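Robotics Lab Methods, Unit 5
When two hands disagree: the Trullitz wiping fault
Notes by Kirsty Carnegie

Read before lab. Bring the timing worksheet and something to draw on. I love this case, and I have been waiting all term to get to it, because every single part was working the way its maker intended and the arms still pulled against each other.

We are still on two-handed cloth tasks with hand-held grippers. Last unit was picking up and folding. Now we are wiping around a sink, with both grippers plus the head camera recording.

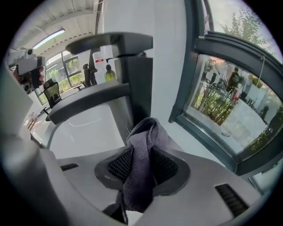
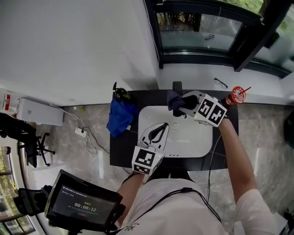 Cloth work at the station: gripper view first, head view second.

1. What happened

The Trullitz set was recorded in August: 894 episodes of one person wiping, wringing and passing a cloth from the right gripper to the left. Murdo Nisbet trained the first policy on it and ran it on the two-arm bench. Single-hand motions looked great. Passing the cloth did not. The right arm held on when it should have released, the left arm pulled, and the cloth went tight between them. On the third try the right arm was dragged toward the faucet and Agnes Gillies hit the stop. No one was hurt and the faucet survived, but the right wrist had to be realigned.

The first guess was grip force. Two afternoons went into that. The second guess was marker tracking, and Murdo spent a day on cube poses before he was willing to let it go. (Keep his plots, they are in the course folder and they are a lovely example of a clean negative result.)

2. The clue

Ubaldo Colombo opened one raw episode and counted frames in the two gripper streams, before any processing:

Left stream: 1908 frames
Right stream: 1829 frames

Both at 30 frames per second. The right stream is short by 79 frames, or a little over two and a half seconds. In the processed version of the same episode, both streams had 1908.

So where did the extra frames come from? Wasta, the import tool we used then, found two streams of unequal length and stretched the short one to match. It did write a warning. The warning went to a log that the import script deleted at the end of a successful run.

3. Why the frames were missing

The cable. On this build each gripper had a cable running down the front of the operator, and a long reach to the back of the counter used up the slack. The connector on the right gripper did not come out. It tilted, lost contact, and seated itself again when the arm came back. The recorder treated this as a pause and simply carried on writing with the next frame it got.

Rory MacLeish reproduced it on the bench with a luggage scale and a lot of patience. Note the order he worked in: same cable, same reach, then a new cable with the same reach, then the old cable with slack added. The new cable failed too. Adding slack cured it. That told us it was the routing and saved us from ordering a box of cables we did not need.

4. Why the review passed it

My favorite part! Our review at the time was to look at the first and last frames of each episode, left and right side by side. Think about what stretching does. Suppose the gap falls after frame 900 of the right stream. Frame k of the right stream is moved to k x 1908/1829.

At frame 0 the error is zero.
At frame 900, just before the gap, the stretched frame sits 39 frames too late, or 1.3 seconds.
Just after the gap it sits 40 frames too early.
By the last frame the error has shrunk back to nothing.

Sketch it. You get a ramp up, a sudden drop through zero, and a ramp back. The two places we checked were the two places where the error is always smallest. The hand-to-hand pass came in the middle of most episodes, close to the worst of it, so the policy learned from recordings in which one hand lagged and then leaped ahead.

5. What we changed

Every frame now carries its own time stamp, and streams are matched on those stamps. Nothing is stretched.

Unequal frame counts stop the import. You can override it, but you have to type the episode name to do so.

Review looks at the middle of the episode as well, at a moment when both hands touch the same cloth. Contact is a wonderful free clock — use it wherever you find it.

Cables get a reach test before recording. Arms out to the farthest point of the task, both sides, then look at the live view for a freeze.

On the bench, a tension limit between the arms now trips before anyone needs to reach for the button. The button stays within reach anyway, and one person has no other job.

Yule, the importer we use now, does the first two by default. Please do not take my word for it. Part of the lab is to feed it a broken episode and see.

6. For lab

Work in pairs. You will get one Trullitz episode with the gap left in and the time stamps removed.

a) Find the gap using only the pictures and the gripper opening values.
b) Plot the error that stretching would cause over the whole episode.
c) Move the gap to frame 200 and plot again. Which side of the gap is worse, and by how much?
d) Propose one check that would have caught this with no time stamps at all. Last year's best answer used the sound of the grippers closing, which I had never considered.

If you are on the Burkus arms for the demo, hand in your reach test sheet before you power up. Murdo has blank copies.

Reading for next time: chapter on clock drift, first half only. Skip the radio section unless you enjoy it.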